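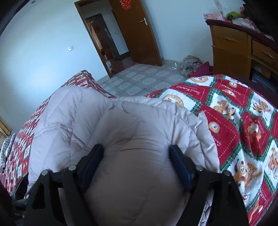
Speaker notes: What the gripper didn't tell us

Slide 1. Opening

Good morning. I'm Viorica Kovačević, from the reliability group at Gimeto. I have 15 minutes and one fault to talk about. Please hold questions until slide 6.

Slide 2. The job

Zilleo handles bedding and clothes in ordinary bedrooms. Soft, thick items, picked up off a bed and put down again folded. We train it on demonstrations made with hand-held grippers. Jae-hoon Cheon ran the collection and Kumiko Kinoshita wrote the grasp check.

Say here: we had 449 demonstrations in the set. 431 were usable as recorded.

Slide 3. What went wrong

During the Woscombe trial the robot began carrying nothing. It closed on a padded item, lifted, moved to the drop point and opened. The item was still on the bed. The log said the grasp was good.

It did this 31 times before Hatsue Tamura stopped the run. In 24 of those the arm then tried to fold the empty spot, with the fingers pushing down into the mattress. Nobody was near the bed. If someone had been, this would be a different talk.

(Pause. Next slide.)

Slide 4. Cause

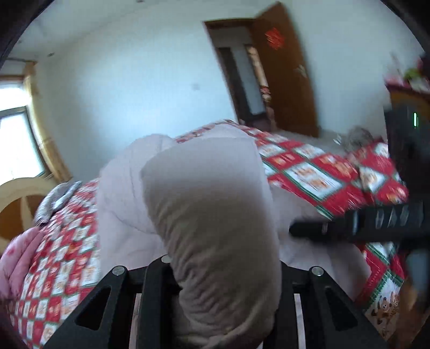

Padded fabric pushes back. When the fingers close on it, they stop early and the motor current goes up, and the check read that as a firm hold. But a lot of what's between the fingers is air and filling. Once the arm lifts, the filling shifts, the fabric thins out and slides free. The check ran once, at closing, and never again.

Kumiko found this by going through finger width against time. Width dropped during the lift in every failed pick. The number was in the log from day one — we just weren't reading it.

Slide 5. Changes

Width is now checked all through the lift. If it falls past the limit, the arm stops and goes back.

Downward force is capped whenever the fingers are over a bed.

The fold step won't start without a second check on the hold.

Janaína Seixas at Lindsay reviewed the force cap and asked for a lower value. We took her number.

Slide 6. Still open

Thin sheets. The width limit is too coarse for them and gives false stops. We plan to retest in October.

If asked about the remaining demonstrations: they had gaps in the width signal and were left out of training. Jae-hoon has the list.

Questions.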